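From: Ida Vogler
To: allotments-talk
Date: November 9, 2023
Subject: Re: Storing squash and pumpkins over winter

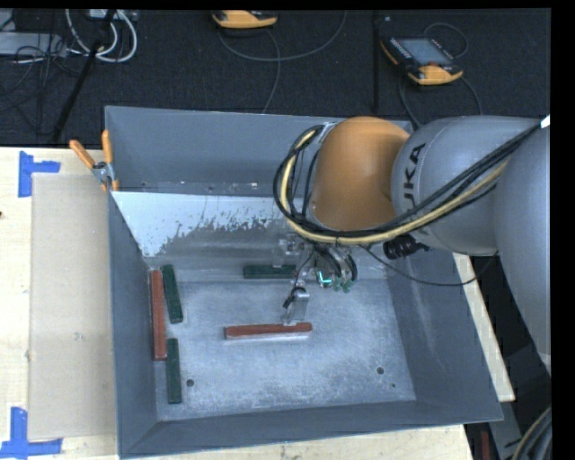
Grey metal bin on a wooden tabletop

Tomás Ní Chonaill wrote:

> We have brought in far more squash than last year and the shed
> is already full of them. Mostly Crown Prince, a few butternuts and
> one row of something Sinan gave me that was meant to be Uchiki Kuri
> but has come out green.
>
> Last winter I lost half of them by Christmas. They went soft at the
> stalk end first, then the rest followed. I had them in a wooden crate,
> stacked three deep, with newspaper between. Is the shed too cold? Or
> should I have cured them for longer? I gave them four days on the
> bench outside.
>
> Also does anybody wash theirs?
>
> Tomás

Tomás,

Four days outside is short, especially if it was the same week in autumn when we had all that drizzle. I give mine ten days to a fortnight in the greenhouse with the door open during the day, and turn them once. If you have no greenhouse, a sunny windowsill or the top of a wardrobe in a heated room will do. You want the skin hard enough that a thumbnail doesn't mark it.

Soft at the stalk end usually means the stalk was snapped or cut too close. I leave a good T shape, with a few centimetres of vine on either side, and never lift them by it. Any that lose their stalk go on the kitchen worktop and get eaten first.

On temperature, the shed is probably fine until the first proper frost and then it isn't. I aim for 10 to 15 degrees. Our spare bedroom with the radiator off sits at that nearly all winter. Chinyere keeps hers under the stairs and I believe hers last longer than mine, though she grows a different strain and picks later.

I would give up stacking altogether. With the crate three deep you can't see the ones at the bottom, and when one goes it takes its neighbours with it. Single layer, not touching, on slatted shelves or straw or even folded cardboard. Newspaper holds damp, so change it if you must use it. Metal and plastic containers are all right for carrying them up from the plot but I wouldn't leave squash in one over winter. The bottoms sweat.

Washing: I don't, except for the muddy ones. Those get wiped with a cloth dampened with water and a splash of vinegar, then dried straight away. Taner dips his in a weak bleach solution. He says it cuts down on mould. I haven't tried it and don't much want to.

Go round them every week or so and pick each one up. Look underneath. A small sunken patch can be cut out and the rest used that day. Anything that smells sour goes on the heap.

As for which to eat first: the Uchiki Kuri types don't keep much past December in my experience, so start with those, whatever colour they are. If yours are green and ribbed they may be a cross, in which case cut one open and taste it before planning a dinner round them. If it is bitter, spit it out and throw the whole fruit away. Don't try to cook the bitterness out, and don't save seed from it. Butternuts next, up to February or thereabouts. Crown Prince will sit until March if the skins are sound, and I think they are better in January than when you pick them.

If you still have too many, they freeze well roasted and mashed. I weigh it into 2000 gram tubs for soup, which is too much for most households, so go smaller. Raw cubes freeze too but come out watery.

On a separate matter, could whoever borrowed the long-handled loppers from the hut please put them back. I need them for the elder by plot 16 and would like to get it done before the end of November. The combination on the hut hasn't changed.

Sinan, if you are reading, do you still have the packet those seeds came from? I'd like to know if they were bought or saved.

Ida
Plot 20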